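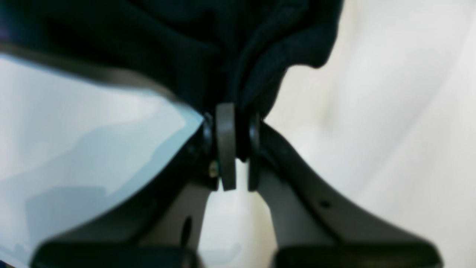 ## Política entrenada solo con cámara de muñeca: ¿cómo evalúo si de verdad agarra bien la ropa?

**marisol_tf** · 7/21/19

¡Hola a todos! Llevo desde enero con un proyecto que me tiene enganchadísima: aprendizaje por imitación para recoger prendas arrugadas de una mesa. Grabé 854 demostraciones teleoperadas y entrené una política que recibe únicamente la vista de la muñeca, sin cámara externa. Y agarra cosas. ¡La primera vez que levantó un jersey casi me caigo de la silla!

Mi problema es la medida. En mis pruebas sale un 40 % de éxito con prendas oscuras y bastante más con las claras, pero cada vez que repito la evaluación el número baila. Hago 10 intentos por prenda, coloco la tela a mano y cuento como éxito que siga en la pinza al terminar de subir.

Dos dudas:

- ¿Son suficientes 10 intentos para comparar dos versiones del modelo?
- Con tela azul marino pegada a la articulación de la pinza casi no se distinguen los pliegues. ¿Merece la pena añadir una cámara fija o saco más partido aumentando los datos?

Uso el entorno de Lodico para grabar y el código de entrenamiento es mío (feo, pero funciona).

---

**Kazimiera Kurek**

¡Qué proyecto más bonito! Yo trabajé en algo parecido con toallas y te entiendo perfectamente.

Con 10 intentos no puedes distinguir gran cosa. Si aciertas 4 de 10, el intervalo de Wilson al 95 % va más o menos del 17 % al 69 %, así que dos modelos bastante distintos te pueden dar el mismo resultado, o al revés. Lo que a mí me cambió la vida fue emparejar los ensayos: guardas una foto de la colocación inicial, la superpones en pantalla con transparencia y recolocas la prenda hasta que coincida. Luego pruebas A y B desde esa misma colocación, alternando cuál va primero. Con tela nunca queda idéntico, pero el ruido baja muchísimo.

También separaría el éxito en etapas y las apuntaría todas:

1. contacto con la tela
2. cierre con tela entre los dedos
3. elevación
4. sujeción durante 5 segundos

Cuando lo hice así descubrí que mi modelo «malo» cerraba mejor que el «bueno» y perdía la toalla al subir, por culpa de la velocidad. ¡Con un solo porcentaje no lo habría visto jamás!

Sobre el color: antes de comprar otra cámara, fija la exposición. Si el fondo es muy claro, el automático te hunde los tonos oscuros y los pliegues desaparecen. Prueba después con variaciones de brillo y contraste en el entrenamiento – suaves, que si te pasas borras lo poco que se ve. Y mira cuántas de tus demostraciones son con prendas oscuras, porque igual la diferencia viene de ahí.

---

**brorneck_fan**

Cámara fija y listo. Nosotros pusimos una en el montaje Prondton y mejoró.

---

**Ververidis**

Añado una cosa a lo de Kazimiera, con quien coincido en casi todo. La cámara fija ayuda en la aproximación, pero cuando la pinza está encima de la tela suele taparla justo donde interesa. Yo entrenaría las dos variantes con las mismas demostraciones, y para eso hay que grabar ambas vistas desde ya, aunque luego descartes una.

Otra: que coloque las prendas alguien que no sepa qué modelo toca. Yo me pillé a mí mismo dejando los pliegues «cómodos» para mi versión favorita, sin ninguna mala intención.

---

**marisol_tf**

¡Mil gracias! Acabo de mirar la exposición y estaba en automático, qué vergüenza. Mañana la fijo, grabo otra tanda con prendas oscuras y repito todo por etapas y emparejado. Subiré la tabla a este mismo hilo.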